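Werkstattbuch, Februar, vormittags

Himetberg, Nebenraum, der lange Tisch am Fenster

Régis Royer hat gestern Abend noch angerufen und gefragt, ob wir das mit den Putztüchern nun endlich einmal ordentlich aufschreiben, statt es uns immer nur beim Kaffee zu erzählen. Recht hat er, und so sitze ich jetzt mit der zweiten Tasse hier und versuche, alles der Reihe nach festzuhalten, solange es noch frisch ist.

Angefangen hat es mit der hellen Arbeitsfläche, die wir im Herbst bekommen haben. Ich mag sie sehr, sie macht den ganzen Raum freundlicher, aber sie verzeiht leider gar nichts. Jede Faser, jedes Krümelchen sieht man aus zwei Metern Entfernung, und wer wie ich früher an der alten braunen Platte gearbeitet hat, der erschrickt erst einmal, wie viel da an einem gewöhnlichen Vormittag zusammenkommt. Auf der alten Platte lag das alles vermutlich auch — wir haben es nur nie gesehen.

Tücher

Zur Auswahl stehen die Tücher von Rullamer und die von Marsden. Die von Rullamer sind dicker und nehmen Wasser wunderbar auf, geben dafür in den ersten Wäschen reichlich Flusen ab. Ich habe eines davon gestern dreimal hintereinander ausgespült und hatte beim dritten Mal immer noch einen kleinen Kranz im Becken. Die von Marsden sind dünner und fusseln kaum, schieben die Feuchtigkeit aber eher vor sich her, und man muss zweimal drüber. Für den Boden ist mir das gleich, für die helle Fläche würde ich im Augenblick lieber zweimal wischen.

Weichspüler bitte weiterhin weglassen! Ich weiß, dass sie damit schöner riechen, aber danach schmieren sie, und dann stehen wir wieder am Anfang. 38 Stück sind noch im Schrank, das reicht bequem bis in den Frühling.

Fläche

Trocken anfangen, feucht hinterher. Wer gleich mit dem nassen Tuch kommt, klebt sich die Fusseln nur fest und reibt sie in die Ecken. Ich lege das Tuch inzwischen oben links ab, gefaltet, damit es beim Arbeiten nicht im Weg ist und trotzdem in Reichweite bleibt. Die kleinen dunklen Stückchen lassen sich einzeln aufnehmen, wischen verteilt sie bloß.
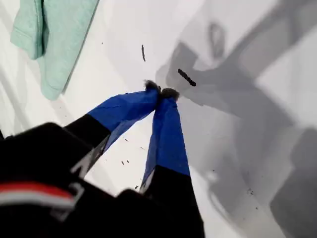
Reiniger

Vom Konzentrat (Dokari, die große Flasche) nehme ich 5 Milliliter auf 600 Milliliter lauwarmes Wasser. Mehr als 5 bringt nichts, ich habe es mit der doppelten Menge versucht und hatte hinterher einen Schleier, den ich mit klarem Wasser wieder herunterholen musste. Régis schwört auf einen Schuss Essig, das habe ich noch nicht probiert und schreibe es deshalb nur als Wunsch dazu.

Noch offen

Rullamer-Tücher vor dem ersten Gebrauch einmal heiß waschen und dann noch einmal vergleichen. Sprühflasche neu beschriften, die Schrift ist abgegangen. Bei Marsden nachfragen, ob es die dünnen Tücher auch im größeren Format gibt. Und das Sieb im Becken leeren, das mache ich gleich selbst, bevor ich mich an die Schubladen setze.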